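Search this site Search
Student Projects > Work and Technology > Field Reports

Apr 3, 2018 | By Jolanta Szczepańska and Cheng-en Tseng

Automation at the Packing Stations: A Report on the Cladwood Site

1. Purpose

This report was prepared for the second-year course in work organization at Flambridge. It considers what changed for the packing staff at Cladwood, a supplier of small household fittings, after the company placed robot arms at part of its packing line. The arms were supplied and set up by Kwan. Our interest was in the daily work of the people at the stations, and the report does not attempt to judge whether the purchase was a sound one.

2. Method

We spent 4 days at the site in January and interviewed 12 employees, among them packers, two shift leads and the maintenance technician. Interviews were held in the break room and were not recorded; both authors took notes and compared them the same evening. The company gave us the shift schedules and the written instructions for the new stations. We also reviewed material from the small cameras mounted at the wrists of the arms, which the staff use when a pick has to be checked.

3. Changes in the work

Before the arms were introduced, each packer filled cartons by hand for a full shift, with a change of station at the midday break. At the automated stations, one person now looks after two arms. The tasks are to refill the bins, clear faults, and decide what to do when an arm stops and asks for help. Packers described this last task as the one that needed the most learning. A stop appears on the station screen together with the view from the wrist, and the operator must choose between a retry, a manual pick and a call to maintenance.

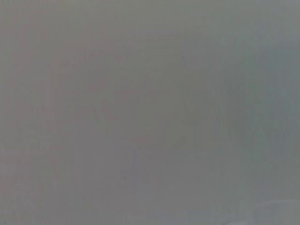
Operators told us that the wrist view is of limited use when the camera is very close to a surface. In such cases most of them walk to the station and look for themselves. The written instructions do not mention this step, although all shift leads accept it as normal practice.

Opinions on physical strain were fairly consistent. Those who had moved to the new stations reported less soreness in the wrists and shoulders. Several also said that the work was more tiring in another way – they could not let their attention drift, and they had fewer chances to talk with the person beside them.

4. Training and pay

Training lasted almost 6 hours and was given by a Kwan instructor. Packers considered it clear on safety but short on faults. Much of what they know was passed on by a colleague, Grela, who worked beside the technician during the first weeks. Her job title and pay grade have not changed. Management stated that a new grade for station operators is under review.

5. Recommendations

We recommend that the walk to the station be written into the instructions, that time spent teaching others be entered on the shift schedule, and that operators rotate back to hand packing on request. The interview guide is attached as Appendix A.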